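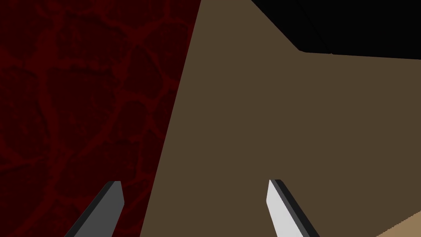 *The left gripper in Zaler, Ondside's simulation package, open in front of a plain brown surface.*

Mar 24, 2026

Ondside has offered Zaler to colleges and small engineering firms since September. The package is a simulator for two-armed robots, sold by yearly licence, and it allows staff and students to prepare and test handling tasks on an ordinary desktop computer before any machine is bought or hired. The Karunaratne Institute, which advises its member colleges on technical equipment, has had the package under review this term. For this bulletin the Institute spoke to Onyekachi Aliyu, product lead at Ondside, and to Sewwandi Haque, who teaches automation at Drurnico College and has used Zaler with a first-year group.

Ms Aliyu was asked first what a college receives for its money. The standard licence, she explained, covers 18 seats and costs £628 a year. It includes the robot model, a library of 174 objects and surfaces, and a set of prepared tasks which teachers may alter. "We were asked for something that a department could install in a morning," she said. "A teacher should be able to open a task, change the height of a shelf or the width of a carton, and set the class to work."

Much of the conversation concerned the views from the robot's hands. In Zaler a user may follow a task from a fixed point in the room or from a camera placed at either gripper. Ms Haque said that her students had at first kept to the room view and had found the hand view confusing. "From across the room you see a robot and a box, and you think you understand where everything is," she said. "From the hand you may see two fingers and a great deal of brown. You have to work out what you are looking at, and how far off it is."

She now asks for both views in every piece of coursework. Students must write down where they believe the gripper is before they check its position in the data panel. In her opinion this has improved their judgement of distance, although she would like a longer trial before making any firm claim.

The Institute raised the matter of appearance. Surfaces in Zaler vary a good deal in finish. Some carry a strong pattern, such as the dark red veined material in the view published with this article, and others are a single flat colour. Ms Aliyu said that this was a choice. Users can replace the finish of any wall, floor or object, and the supplied tasks switch between them. "If a program only works in front of one background, the user ought to find that out early," she said. "We supply some finishes that you would be unlikely to choose for your own workshop."

Ms Haque agreed with the principle but had reservations about the lighting. One finger of the gripper may appear almost white while the other is in shade, and she reported that several students took them at first for two different parts. She would welcome a simple control for the strength of the main light. At present the setting can be changed only by editing the task file, and the manual gives it a single paragraph. Ms Aliyu accepted the point and said that a control of this kind was planned for the next release. She did not wish to give a date.

On the movement of the gripper itself, Ms Haque was more positive. The fingers can be opened and closed by slider, by keyboard or by program, and all three methods give the same result when a task is repeated. Contact with rigid objects was, she said, "perfectly good enough for teaching". Soft goods are another matter. Bags and cloth are not included in the library, and Ondside makes no promise about them.

The Institute also asked about support. Licence holders may write to Ondside at any time and are promised a reply within 3 working days. Drurnico College had written twice. The first question, on shared network folders, was answered the same afternoon. The second, on saving hand views as still pictures, took the full period, and the answer referred to a menu that had since been renamed. Ms Aliyu said that the manual was being revised to match the current menus.

Asked whether she would renew, Ms Haque said that she would recommend it to her department for one further year, on the present number of seats. "It doesn't take the place of time with a real machine, and I tell the students so," she said. "It does mean that they arrive at the machine with a plan."

Member colleges may request a trial licence through the Institute's equipment desk. Applications should state the number of computers to be used and the name of the teacher responsible.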